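Writing the rules down before the robots learn them

The standards lead at Talent, a small firm that records hand tasks for companies building robot arms, keeps a binder on the shelf by the door. It has grown since May, when the firm took on a contract for Cetgate and had to show in writing how it decides that one recording is good and another is not.

"We had habits," she says. "Everyone knew what a good take looked like, or thought so. Then two people reviewed the same batch and disagreed on a third of it. That was when I started on the binder."

The job for Cetgate is a plain one on paper. A person handles a plastic container of small tiles, with its lid, and the movements are recorded so that software can be trained on them. The batch for delivery was 2,018 takes. The written standard for the task runs to 2 pages, and she says the length was fixed before the content. An earlier draft was much longer and the operators had stopped reading it.

The first page covers the work area and the hands. Gloves are black, in a knit fabric, and they stay on between takes. Backdrop cloth is green and is checked at the start of each shift. Containers should be handled at the speed a person would use at home.

"People slow down when they know it is being recorded," she says. "They get careful in a way that is no use. I tell them to hold the box the way they would hold it if they were talking to someone."
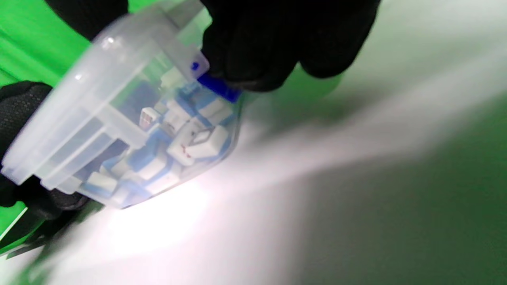 What happens when an operator drops a piece in the middle of a take?

"They keep going and pick it up," she says. "The take is marked as containing a drop and it stays in. We used to throw those out, and the client asked for them back. A robot is going to drop things as well, and it needs to have seen what picking up looks like. The only thing the operator must not do is stop and start over without marking it."

The second page is about labels. Each take gets a start point, an end point and a result, and the result has to be one of the words on the list. "Almost" is not on the list. A lid resting on a box is recorded as open until it is pressed down on all sides. She says that line caused more argument than the rest of the page put together, and she still gets messages about it.

Review is done by a person who was not present for the recording. Out of every delivery, 200 takes are pulled at random and labeled a second time from nothing, with the first labels hidden. When the two sets differ, the reviewers meet and look at the wording of the rule first. In her experience the wording is to blame more often than the person.

She borrowed that order of work from a previous job at Sugiyama, where she wrote inspection sheets for packing machines. The sheets there had a blank line at the bottom of each page for the operator to say what made no sense. The Talent binder has the same line.

"It fills up," she says. "Half of it is about lids."
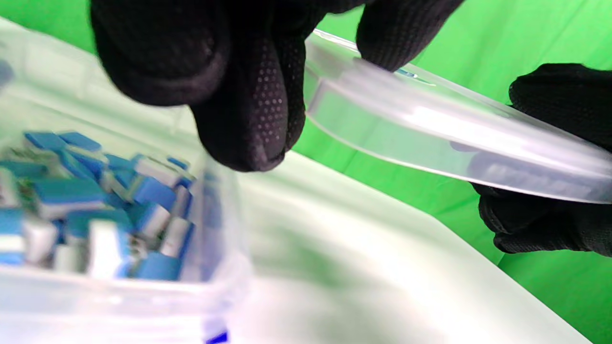 The lid rule has been rewritten several times on the strength of those notes. The current version says which hand may move first (either one) and that the fingers may be placed wherever the operator likes, provided the grip isn't changed just to make the take look tidier. An older version asked for the same grip every time. She took that out when a reviewer pointed out that the recordings had become so alike that they taught very little.

Consent and hours are kept in a separate document. Operators sign for each project by name, can ask for their takes to be removed until the delivery date, and take a break every hour whether they feel tired or not. She would like the clients to read that one too, and has begun sending it with the quote.

The next project on the list is Jokari, which involves soft items and has no agreed rule yet for when something counts as folded. She has a draft. Two operators have it at the moment and have been told to write on it in pen.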